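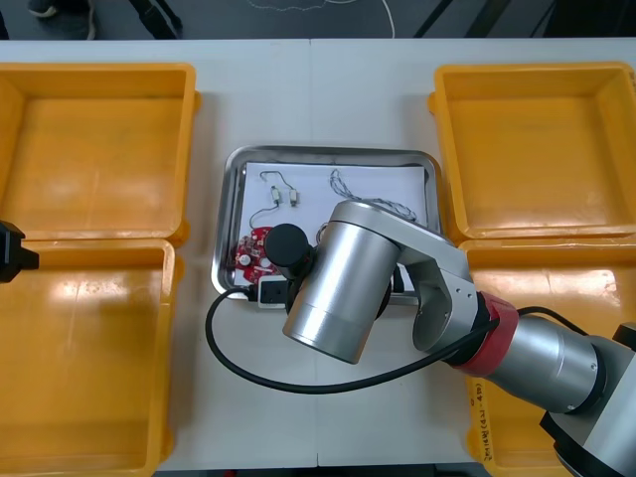 Reinaldo Magalhães, Arbeitsgruppe Triltden
Manuskriptfassung vom 31. August 2025

4.2 Erfassung der Demonstrationen

Die Sortieraufgabe wurde den Armen ausschließlich durch Fernsteuerung gezeigt. In der Mitte des Arbeitstisches befindet sich eine mit weißem Papier ausgelegte Edelstahlschale, zu beiden Seiten stehen je zwei gelbe Kunststoffbehälter (Abb. 3). In der Schale liegen Elektronikteile, unter anderem eine rote Leiterplatte, kleine Motoren und dünne Litzen. Die Bedienperson greift ein Teil, hebt es über den Rand der Schale und legt es in dem Behälter ab, der für diese Teileklasse vorgesehen ist.

Abb. 3: Arbeitsplatz Skatis mit Edelstahlschale, Elektronikteilen und gelben Behältern.

Insgesamt liegen 1848 Demonstrationen vor, aufgenommen von 14 Bedienpersonen. Verworfen wurden 214 weitere Versuche, meist wegen verhakter Litzen -- diese Fälle behandeln wir in Abschnitt 5.3. Jede Bedienperson absolvierte vorab eine Übungsphase an einfachen Quadern, deren Daten nicht in den Bestand eingingen. Gelenkwinkel, Greiferöffnung und Kamerabilder wurden mit gemeinsamem Zeitstempel gespeichert. Die Steuerung beruht auf der Software Gaillard, die wir um eine Begrenzung der Greifkraft ergänzt haben.

Ein Vorversuch im Dezember hatte gezeigt, dass sich das Führen der Arme von Hand für flache Teile schlecht eignet. Die Bedienperson verdeckte dabei häufig die Sicht der Kamera auf die Schale, und beim Loslassen des Arms entstanden Rucke in der Trajektorie. Bei der Fernsteuerung traten beide Effekte seltener auf. Dafür fehlt die Kraftrückmeldung, was sich vor allem beim Aufnehmen der Leiterplatte vom Papier bemerkbar macht. Für die Auswertung nach dem Betley-Schema wurde jede Demonstration in Anfahren, Greifen, Transport und Ablegen unterteilt. 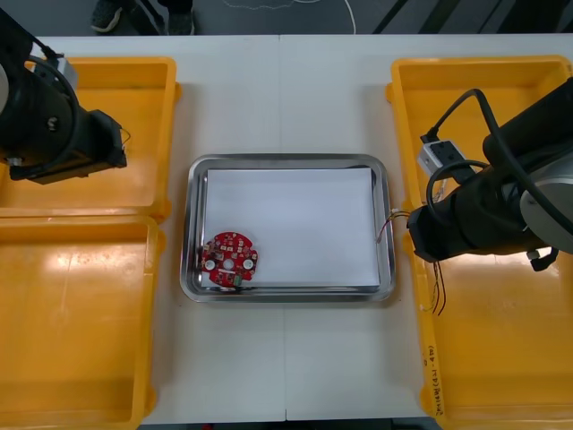

Wie viele Demonstrationen benötigt das Verfahren für eine neue Teileklasse?

Bei starren Teilen reichten in unseren Versuchen 200 Demonstrationen aus. Für Litzen und andere biegsame Teile lag der Bedarf deutlich höher, einen festen Wert geben wir dafür nicht an.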